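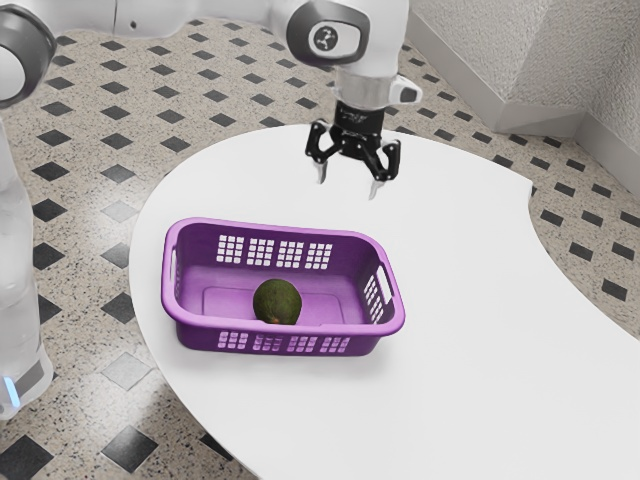 Undmont-Sim: a data card for a claim we only half believe

Maintained by Lutfa Thambiah and Iason Vasilakis
Card last revised 9 March 2024

What this is

Undmont-Sim is a set of simulated single-arm manipulation episodes, plus the scripts we used to test one idea: that a policy trained on rendered scenes with heavy background variation will transfer to new rooms better than one trained on the same tasks in a single room. The idea gets repeated a lot. We wanted to see how much of it survives a boring, controlled test.

Some of it survives. Less than we were told to expect, and less than our own November draft said. If you have a copy of that draft, please stop citing it. The reasons are under Known problems.

Contents

1,000 episodes of pick and place, all in simulation
34 room layouts, with different floors, walls and tables
7 object classes, mostly produce
Per-episode success flag from the simulator, plus a stricter flag described below
Training and evaluation scripts
Config files for every run in the results section, including the failed ones

There is no real-robot data in this release. People keep asking. We have none that we trust enough to publish.

The task

Each episode gives the policy one instruction, such as "take the avocado out of the basket and put it on the table." The arm is a single manipulator with a two-finger gripper. The object starts either on the table or in a container with raised walls. Container starts are much harder, and we report them separately. Plenty of papers pool the two and get a nicer number.

Containers matter here because a wall limits the angles the gripper can come in at. A round object near a wall can leave very little room for a finger. We sample the start position over the whole container floor and do not throw out the awkward ones. An earlier version of the sampler did throw them out, with a comment in the code calling them "unfair." We disagree with the comment.

How the episodes were made

Demonstrations come from a scripted planner called Cistix, which has full access to the simulator state. It knows exactly where the object is. The policy gets images and joint positions only. This mismatch is common and it is a real weakness: the planner never looks around, never hesitates and never corrects a bad guess, so the policy has no examples of doing any of those things.

Rooms are built from a library of floor, wall and table assets named Paken. Table outlines vary from plain rectangles to odd curved shapes. Lighting is varied too, but over a narrow range. In hindsight, too narrow.

Splits

Train: 27 layouts
Test: 7 layouts, never used in training

The split is by layout. It is not by texture. Several floor materials show up on both sides, with the furniture moved. We only noticed after the first round of experiments. A split with no shared materials is in the configs folder under strict_split, and the results below use that one unless stated.

Success, and the stricter version

The simulator marks an episode as a success when the object's center is inside the goal region at the last step. That is an easy test to pass by accident. We have episodes where the object was knocked over the rim, rolled into the goal and was scored as a clean pick.

The stricter flag asks for three things. The object must be held by both fingers at some point, it must be lifted clear of the container rim, and it must be at rest in the goal region for a full second at the end. Please use this one. The loose flag is kept only so you can compare with older work.

Results

On the original split, with the loose flag, the varied-room policy scored 82 percent on unseen layouts. That was the headline in the November draft and it looked great on a slide.

With the strict split and strict flag, the same policy scored 34 percent on container starts. The single-room policy, tested the same way, was lower by 7 points. So room variation helps. We would not call it solved, and we would not build a product on it.

We also ran the check we should have run first. We trained a third policy in one room but with the object start positions spread more widely. It landed between the other two, close enough to the varied-room policy that we can't rule out seed noise. Part of the gain usually credited to visual variety may come from position variety that sneaks in along with it, because changing the table also changes where things can be placed. We have not separated the two fully. If you do, we would like to hear about it, whichever way it comes out.

Known problems

Contact physics are generous. Produce is modeled as rigid, with a friction value we picked because it made grasps work. An avocado that never squashes or slips is an easy avocado. Lower the friction and every policy gets worse, by amounts that depend on the seed.

Scenes are tidy. Many have one object and no clutter. A policy can do well by heading for whatever isn't table or container, without using the instruction at all. We tested this by feeding it the wrong instruction in single-object scenes, and its behavior hardly changed. Claims about language understanding based on this set should be treated with suspicion, including ours.

Camera pose is close to fixed. It is jittered slightly between episodes. Move the camera by a larger amount and success collapses. We left that test out of the draft for lack of space, which was a poor decision.

Few seeds. We ran three per condition. That is the usual number and it is not enough.

Duplicate starts. A small batch of episodes shares the same random state. They are listed in duplicates.txt and dropped by the default loader. They were not dropped in November.

What we would use it for

Checking an evaluation pipeline before spending robot time. Comparing two policies under the same conditions, if the gap between them is large. Teaching, especially on how much a success definition can move a number.

What we would not use it for

Predicting real-world success rates. Ranking methods that are within a few points of each other. Any statement containing the word "generalist."

Running it

Install the requirements, then run fetch.sh to download the episodes. To repeat the main table, run eval.py with the flag strict set to true and the config strict_split. Results will differ a little between graphics drivers, because the renderer does not produce identical pixels on all of them. We found one driver version where shadows came out visibly darker and the scores dropped. The version we used is pinned in env.txt.

Checkpoints are included for all three policies. The one named economou_base is the single-room policy. The name comes from an internal project and means nothing here.

Reporting errors

Open an issue with the episode number, config and seed. Iason handles the simulator and the asset library, Lutfa handles training and evaluation. If you get better numbers than ours, please check the success flag before you write to us. If you get worse ones, send them over, along with your logs.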